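Sarkeo project: progress report to the Lultham Fund
Prepared by Xiaoyan Ye
23 Nov 2020

Summary

We promised you a method for teaching a robot to handle clothes on a bed, and we now have two thirds of one. The recording side works. The learning side works on T-shirts, provided they are in a cooperative mood. Trousers remain a matter of faith. Spending is on plan, apart from one overspend explained under Money.

What we have been doing since July

The idea you funded is that people should show the robot what to do using the same fingers it has. Our demonstrators hold a gripper, pick up cloth with it and fold, flatten or turn the garment on a real bed. A camera on each gripper records what the fingers are up to. Stumar, our software, works out the movements afterwards and passes them on to the learning model.

In the spring we did all this on a laboratory bench, and the results were excellent until we tried them anywhere else. A bench is hard and flat. A mattress gives way when you press on it, and the sheet comes up with the shirt if you pinch too low. We have since moved all recording into bedrooms, where the grippers meet the sort of hems and seams that the bench work had flattered us about.
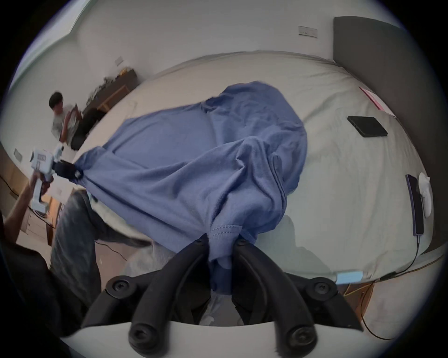
Recording so far

We set ourselves a target of 700 usable demonstrations by this report and we have reached it. Another 78 were thrown out. Most of those failed because Stumar lost its place partway through and decided that the gripper had left the building. The rest were our own fault, and the log is frank on the matter.

Demonstrators now train for a morning before anything they do is kept. This was resisted at first, on the grounds that everyone already knows how to fold a shirt. Watching the early recordings together settled the argument.

Losing its place is the problem that has taken up most of our autumn. Stumar finds its position by picking out fixed points in the room and following them from one moment to the next, so it is fond of bookshelves and patterned wallpaper.

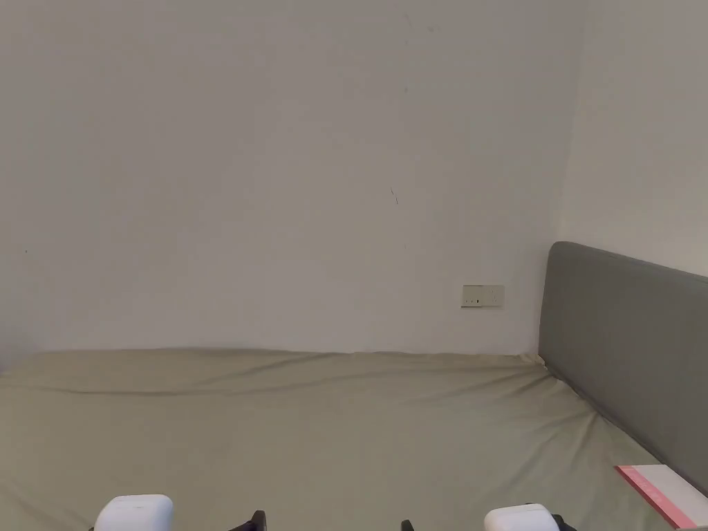
Tracking on plain surfaces was listed as a medium risk in our proposal, and I would now like to call it a high one. The software needs corners and edges to hold on to, and modern bedrooms are stingy with them. Against a bare white wall it has a socket plate, the rounded end of a headboard and perhaps a scratch to work from, and a stretch of plain sheet offers it even less. We have changed Stumar so that it gives more weight to small marks that stay put and less to creases, which look like landmarks until somebody tugs the cloth. In our repeat tests the number of lost recordings has fallen by half.

We considered sticking printed markers on the walls. It would fix the problem at once, and it would also mean that the finished robot only worked for households willing to live with printed markers on the walls. We decided to keep suffering.

Two-handed work

The proposal said we would start with one gripper and add the second in year two. We have brought this forward. One-handed folding turned out to be mostly dragging, and the model learned to drag beautifully. With two grippers, one can hold a corner still while the other pulls the cloth out straight, and the movements start to look like something a person would do at home. 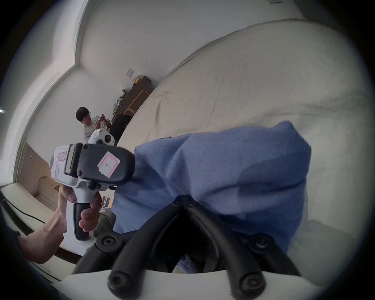 The cost is in timing. Recordings from the two hands have to line up closely, or the model learns that the left hand lets go slightly before the right one has taken hold. Ryu, the timing tool we wrote for this, does the job but has to be restarted between sessions. A proper fix is due before the next round.

Results

We tested the model on 200 fresh attempts with T-shirts it had not met before. It flattened the shirt in most of them and folded it acceptably in rather fewer. The full table is in the annex. The commonest failure is a pinch that takes in both layers when it wanted one, and we expect the new two-handed recordings to help.

Money

Equipment is over by the price of 2 replacement gripper bases. Travel is under by a good deal more, as we have not gone anywhere. I would like your agreement to move the difference across.

Next steps

Long sleeves first, then trousers. We also want recordings from more bedrooms, preferably ones with busier walls as well as bare ones, so that we can compare the two fairly. If any of the trustees has a spare room with loud curtains, I would be glad to hear from them.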